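3. The Surface

3.1 Why paper

The tabletop at Bhuiyan is a perfectly good tabletop, and we spent most of the first month of the project trying to avoid touching it. Every object position in the Pledimer collection is recorded relative to the surface, so the surface had to be something that could be written on, taped, measured and, when it came to that, thrown away. Brown paper does all of this without complaint. It comes from Kovitz on a roll and is cheap enough that replacing it calls for no paperwork at all.

Three other coverings were tried first. White paper made pale cups and bowls hard to find at their edges, especially where the lip of the object was lit from above. A printed grid on vinyl looked splendid on the day it arrived. It then developed a curl at both ends that no combination of weights and optimism could remove, and small objects set down near the curl had a way of leaning toward the middle of the table. Bare tabletop, with cell corners marked in pencil, was used for one short session and produced a set of placements that the authors were later unable to agree on, the pencil having been wiped away by a helpful sleeve.

Brown paper has its own habits. It wrinkles faintly when pulled tight in one direction and more than faintly when pulled in two. It takes shadow unevenly, so that one side of the sheet can look like a different paper from the other in the same light. It remembers folds. We treated these as properties of the surface and recorded them as such, after a brief period of treating them as personal failings.

3.2 Laying the sheet

The sheet is cut longer than the table and laid loosely, then smoothed outward from the center with the flat of the forearm. Hands leave ridges. The sheet is left for 20 minutes before any tape goes on, during which it relaxes slightly and whoever laid it is asked to leave it alone. In the pilot work this was the step most often skipped, and the skipped step can be recognized in the record by a shallow ripple running across the middle row.

We replace the sheet on a change of season or on a spill, whichever is sooner. It is usually the spill. Coffee is the leading cause in our notes, although no drink is permitted at the table and none of the authors recalls having brought one.

3.3 The grid

Lines are made with blue painter's tape. Masking tape of the ordinary tan kind was rejected on the simple ground that it vanished against the paper, a fact that might have been foreseen by anyone who has seen both. Blue can be found at a glance, and it can be lifted and laid again when a line has gone badly wrong. What counts as badly wrong turned out to require a definition, given in 3.4.

Two lines run across the table, one in the upper part and one low down near the closer edge. The remaining lines run down it and cut the sheet into columns. The central one goes down first, and the others are set out from it to either side. They are laid by eye against a yardstick. A reader who has taped a line down a long piece of paper will know the sensation of a straight edge at one end becoming a matter of opinion at the other. The outermost lines are the worst for this, being the farthest from wherever the person doing the taping happens to be standing. Figure 2 shows the result with a cup in place.

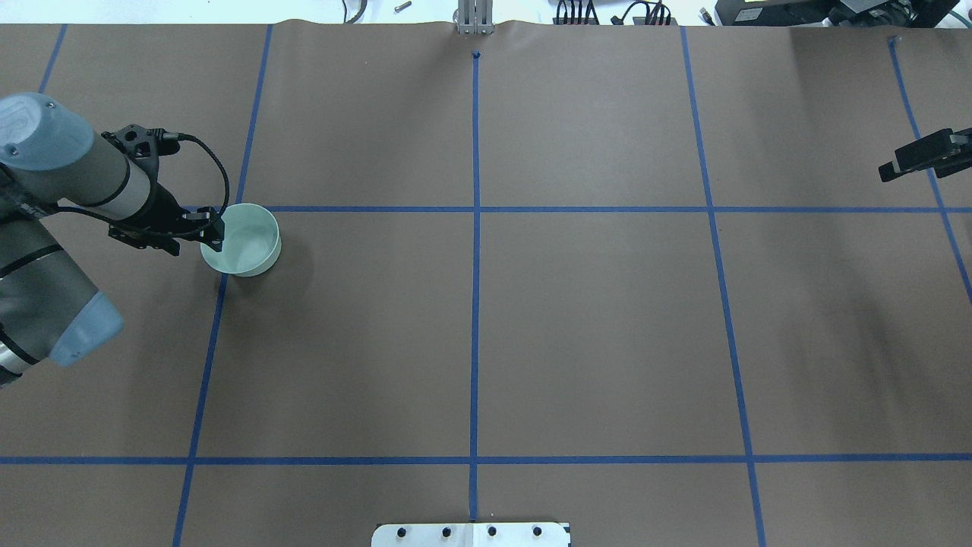
Kiltano, 15/04/2021

Figure 2. Papered tabletop with the taped grid, and a mint-green cup standing near the crossing of the upper line and a line on the left.

The cells are plainly not squares, and we have stopped calling them squares in the text, though the word survives in several of our column headings and at least one file name. "Cell" is used from here on. The lines drift and tilt a little, and the paper darkens toward the right, where the wrinkles also show up best. None of this prevents a person from saying which cell a cup is in. It does prevent a person from inferring, from the cell alone, how far the cup is from the edge of the table, and an early version of our analysis did exactly that for every object in the set.

3.4 Tolerance

A line is re-laid when it departs from the yardstick by more than 30 mm at any point along its length. This is generous. A tighter figure was adopted for a while and abandoned when it was found that the grid was being re-laid more often than it was being used. Each re-laying took up a little of the brown surface of the paper along with the tape, so that the neatest grids sat on the shabbiest sheets, with pale scars running alongside each new line like the ghosts of earlier convictions.

Under the present rule the grid is allowed to be crooked, provided that it is crooked in the same way from the start of a session to the end. Cell corners are measured once, with a steel tape, and the measured corners are used in all later calculations. The drawing of the grid in our original protocol, in which all lines meet at right angles, is kept for morale.

3.5 Placement near a line

Most placements are dull. The object stands somewhere in the body of a cell, and two people looking at it will name the same cell without discussion. The interesting cases gather at the tape, and the most argued-over of all gather at the crossings, where as many as four cells have a claim. A cup close to a crossing, such as the one in Figure 2, is a fair specimen. It stands just to the left of and below the point where the two strips meet, and a cup is wider than the word "point" suggests.

We settled on the base. An object belongs to the cell that holds the larger part of its footprint on the paper, and the rim, handle, spout or shadow has no vote. The exclusion of shadows was added after we discovered that one annotator had been including them, quite consistently, and with a clear rationale that it took us some time to refute. Soft shadows on brown paper do look remarkably like part of the thing that casts them. A cup with a pale inside and a darker patch beside it reads, from across the room, as a larger and more important cup.

An object whose base is divided evenly by a line is assigned to the cell on the left, and if it is also divided by a cross line, to the upper cell. There is no theory behind this. We needed an answer, and left and up were the directions in which the first such case was resolved.

3.6 Choice of objects

Cups were chosen as the main object class for reasons that looked better on paper than they did on the table. They are common and upright, and most people agree on what they are. They have a top and a bottom, and placing one upside down is a deliberate act. Their bases are close enough to round that orientation can be ignored, unless there is a handle, in which case it becomes a separate variable and needs its own column.

Color was meant to be irrelevant. In practice the light green cups were easier to place by cell than the brown and tan ones, for the reason that also sank the tan tape. The brown cups were kept in the set on grounds of fairness, and readers will find them grouped together near the bottom of our agreement table, where they have remained through every revision of the method.

3.7 Agreement

To see whether the surface was doing its job, 200 placements were shown to two annotators working separately, each with the same printed plan of the grid and the same page of rules. They were asked for a cell and nothing more. The two named different cells in 77 of the placements on the first pass. We had expected a smaller number and had already drafted the sentence reporting it.

On inspection, most of the disagreements concerned the outer columns, and the cause was the plan. It had been drawn from the protocol, right angles and all, and one annotator had trusted the plan where the other had trusted the table. Where an outer line slanted, the two gave different answers, each correct with respect to a different object. The plan was redrawn in October from the measured corners, wobbles included, and the same placements were labeled again. The outer columns then gave no more trouble than the inner ones, and the remaining disagreements were cups at crossings, plus the brown cups.

The corrected plan is less handsome than the one it replaced. Several people have offered to straighten it for us, and one did, in a shared copy, overnight. We now circulate it as a locked file.

3.8 What the surface does not record

Height is ignored. So is pressure, and any movement of the paper itself, though a sheet that is taped only to itself and smoothed by forearm will shift a little over a long session. We check the corners again at the close and discard the session if any has moved past the tolerance in 3.4. Objects set down beyond the edge of the sheet are logged as "off paper," a category that was created for cups and has since collected mostly pens.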